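Design of a Folding Ground Support for Small Stage Roofs
Student project report, group 3

Project group: Ramil Agbayani, Nestor Manalo, Teodoro Javier
Supervisor: Fasil Gebremichael

1. Background

The student theater at our school owns a small outdoor stage roof which is put up every April in the courtyard. The roof itself is a light fabric on four aluminum beams. The towers that carry it are older. They were bought in 1997 from the company Batska, and the drawings for them are lost. The roof can still be used, but the assembly takes a long time and the base of each tower needs two people to hold it while a third person puts in the bolts.

Our task was to design a new base for the towers. The new base should fold for transport, it should accept the existing tower tubes, and it should be possible for two persons to assemble it with no loose screws. We were not asked to change the towers or the roof. The wind calculation for the complete roof was also outside the project, because this must be done by a licensed engineer before any new part is used with public below it.

2. Requirements

We wrote the list of requirements together with Renato Soriano, who is the technical manager of the theater. We met him two times. In the first meeting he explained how the roof is built today, and in the second meeting he corrected our list. The final list was:

The base must fit in the existing transport cart, which has an inner width of 434 mm.
The outriggers must lock in the open position without tools.
It must be possible to adjust the height of each foot by at least 40 mm, so the tower can stand straight on the stones of the courtyard.
All pins must be attached to the base with a wire.
No part may have a sharp edge where the hand is placed during folding.

The last point was not in our first version. Mr. Soriano added it and showed us where the old bases have scratched the gloves of the crew.

3. Existing solutions

Before we began to draw, we looked at how others solve the same problem. Most bases on the market are one of two kinds. The first kind is a heavy steel plate. It is simple and strong, but the weight is high and the plate cannot be leveled very well on an uneven ground. The second kind is a center block with outriggers that are pushed into the block and secured with a pin. This is easy to level, but the outriggers are separate parts. At our theater separate parts get lost, and two of the old outriggers have been replaced with tubes that do not have the same length.

We also studied a folding base from Clalano, which we could see at a rental company. The outriggers turn up along the tower on a hinge. We liked the idea very much. The weak point in our opinion was the hinge pin, which carries the full load of the outrigger when the base is open. After some years we would expect that the hole becomes oval.

4. Concept

Our concept uses a center block with four outriggers on hinges, but the hinge does not carry the working load. When the outrigger is folded down, a cone at its inner end enters a conical seat in the block. The load goes from the outrigger into the cone and from there into the block. The hinge hole is made as a slot, so that the hinge pin becomes free when the cone is in its seat. A spring pin then locks the outrigger in position.

We compared three variants for the lock. Variant A was a simple pin with a clip. Variant B was the spring pin. Variant C was a lever like on a bicycle seat. Variant C was the fastest in our opinion, but it sticks out from the block and somebody can open it with the foot. Variant A has a loose clip and therefore does not meet the requirement. We selected variant B.

5. Modeling and calculation

Teodoro made the solid model and Nestor made the calculation. The block and the outriggers are of aluminum and the cones are of steel. We considered aluminum cones too, but two parts of aluminum that are pressed together again and again can stick, and then it is difficult to open the base.

The outrigger was calculated by hand as a beam fixed at one end. We then repeated the calculation with a finite element program to see the stress near the slot. The hand calculation gave a lower stress than the program, as we expected, since the simple beam has no slot. We made the wall at the slot thicker and moved the slot away from the corner. After this change the stress was below our limit in all load cases we had defined.

Our limit was chosen with help from Mr. Gebremichael. In the beginning we had used the yield strength of the material directly, and he explained that the welding makes the aluminum weaker in the zone near the weld. We had to lower the permitted value and do the calculation one more time. This cost us several evenings, but it was the part of the project where we learned most.

All computer work was done in the computer room on the second floor. The computers there are faster than our own, and the finite element model with the fine mesh could not be opened on a laptop.

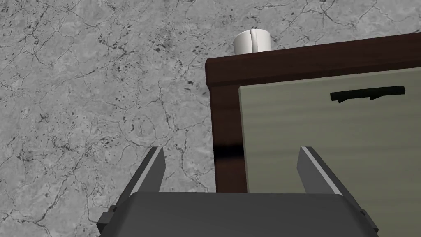

Figure 1. Simulated scene with gray veined marble and a wooden cabinet.

The mesh was another question. With a coarse mesh the stress at the slot looked small, and with each finer mesh it became higher. At first we thought that there was an error in the model. The reason was a sharp inner corner, where the calculated stress has no upper end. When Teodoro put a radius in the corner, the result became stable after the second refinement. The radius is also better for the real part and it is easy to mill.

6. Prototype

We did not have the budget for a complete base in aluminum. We therefore built one quarter of the block with one outrigger. The block was milled in the school workshop, and the cone and the seat were turned by the company Lumanlan, who gave us a student price. The spring pin is a standard part from the Stusberg catalog.

The first cone did not fit. On our drawing we had written the angle of the cone as the full angle, but in the table for the seat we had used the half angle. The workshop made exactly what we had drawn. Ramil made a new drawing where both parts are shown together in one section, with the same angle marked one time only. The second cone was correct.

Assembly of the prototype was without problems, except that the spring pin was hard to pull with gloves. We changed the small knob for a ring.

7. Tests

We made a folding test and a load test. For the folding test the outrigger was opened and closed many times by hand in one afternoon, and the seat was cleaned and inspected after. We found a bright ring on the steel cone but no damage to the aluminum seat. With sand in the seat the outrigger did not go fully down, and the spring pin did not lock. We consider this as a good behavior, because the crew can see and hear that the pin is not in.

For the load test the block was clamped on the test bench and the outrigger was loaded at its foot. The load was increased in steps up to the design load and kept there. The bending at the foot was a little larger than in the calculation. We believe that a part of this movement came from the clamps, but we did not measure the clamps separately, so we cannot prove it. After unloading, the outrigger returned to its first position.

8. Discussion

The prototype meets the requirements for locking, for the attached pins and for the edges. The height of the foot can be adjusted by the required amount with a threaded spindle. The width in folded position was checked only in the solid model, where the complete base fits in the cart with a small space on both sides. The handle of the spindle must be turned to the inside before the base is put in the cart. Mr. Soriano accepted this but he asked for a painted mark that shows the right position.

We have not tested the complete base with four outriggers. It is possible that the last outrigger is more difficult to lock when the ground is uneven and the weight is already on the other three. In the user instruction we have therefore written that all outriggers must be opened and locked before the spindles touch the ground.

The welded connection between the block and the tube socket is not tested either. It is calculated only.

9. Further work

A next group could build the complete base and test it in the courtyard with one of the old towers. The socket should be measured again on all four towers before the part is ordered, as we measured only two of them and they were not exactly the same. A plastic cover for the conical seats would keep out sand during transport. Nestor has made a sketch of such a cover, and it is stored in the project folder together with the drawings, the calculation and the parts list.

We thank Mr. Gebremichael and Mr. Soriano for their time, and the staff of the school workshop for milling the block on short notice.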